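Washing machine trips the electrics, but only on warm washes
Home and Garden > Appliances > Laundry
Viewed 1,272 times

trollov_tenant

I rent the ground floor of a converted chapel (less romantic than it sounds, the bathroom is where the organ was) and the washing machine has taken against me. It's a front loader, a Brelotholm, came with the flat, and I'd put it at the age where a dog would be getting a special bed.

A cold rinse is fine. A spin on its own is fine. Put it on 40 and it fills, turns over a few times in a thoughtful sort of way, and then the whole flat goes dark. Lights, fridge, router, the lot. I reset the switch in the cupboard, it starts again, fills a bit, has another think, and off we go. I have now reset the oven clock so many times that I've stopped, and am living permanently at 00:00.

Things I have tried: a different socket. Cleaning the filter, which gave up a hair grip and a quantity of grey porridge. Switching off everything else in the kitchen. Running it empty. Swearing.

The letting agent says they can send someone in October but that if it's "user damage" the call-out is on me, and I would like to know what I'm being accused of before he gets here. Is it the machine or the wiring? And is it safe to carry on with cold washes in the meantime? I have work shirts and a limited number of friends with tumble dryers.

ilano_sparks

It's the machine, nearly certainly. What you've described is a heating element on its way out, and you've done most of the diagnosis yourself without noticing.

The element is a bent metal tube under the drum with a wire running down the middle of it, packed in powder. When the outer tube cracks or corrodes, water gets in and some of the current finds its way to earth. The switch in your cupboard (the RCD, if it has a little button marked T or Test) sees that more is going out than is coming back and cuts everything off. It is doing precisely what it's paid for. Cold rinse and spin don't use the element, so no trip. On a 40 wash the machine fills, tumbles for a bit, then calls for heat. Goodnight.

You've got the one that takes out the whole flat because your circuits all sit behind a single RCD. Common in older conversions and no reflection on the machine.

As for user damage, an element wearing out is wear. Limescale helps it along in hard water areas, and an agent may try to tell you that you ought to have been descaling. Ask them where in the tenancy agreement it says so, and then enjoy the silence.

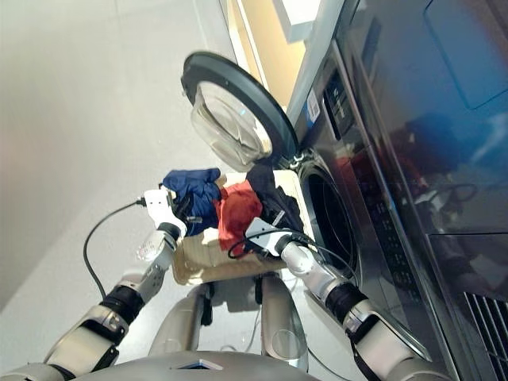 Would a cold wash be all right till October, then, or does a cracked element leak to earth even when it isn't heating? My sister's did the same on a Zariņš and hers began tripping on cold after a month, so I'd be wary of telling anybody to carry on.

ilano_sparks

Fair point, and I should have answered that bit. Yes, it can. On plenty of machines only one side of the element is switched, so a bad enough fault will trip things with the heat off. At that stage it may go the moment you turn the machine on.

My advice is to stop using it and unplug it. I know that's a nuisance. If it trips again on anything at all, even the rinse, don't reset and retry. People treat that switch like a snooze button – it isn't one. Press the test button while you're in the cupboard, and if it doesn't click off, ring the agent the same day and use the word "electrical" a lot. They get much quicker.

For the repair man: he'll put a meter across the element terminals and then from each terminal to earth. Element of 2,840 watts or thereabouts in the bigger ones, so you'd expect something near 20 ohms across it and no reading to earth to speak of. If he gets a low figure to earth, that's your culprit. Stand behind him and nod.

DON'T do this yourself. It's a rented machine, and the back panel on those has edges like a bread knife.

brian-ish

mine did this and it was the kettle

trollov_tenant

Thank you both. And brian-ish, I unplugged the kettle to be thorough and was plunged into darkness as usual, but with no tea.

Test button clicks off nicely, so that's something. Machine is now unplugged. I've written to the agent with "electrical" in it 5 times, and October has become the day after tomorrow, between 8 and 1. The launderette up the hill wants exact change and shuts at half past four, so I'm doing the shirts in the bath until then. Will report back on the ohms.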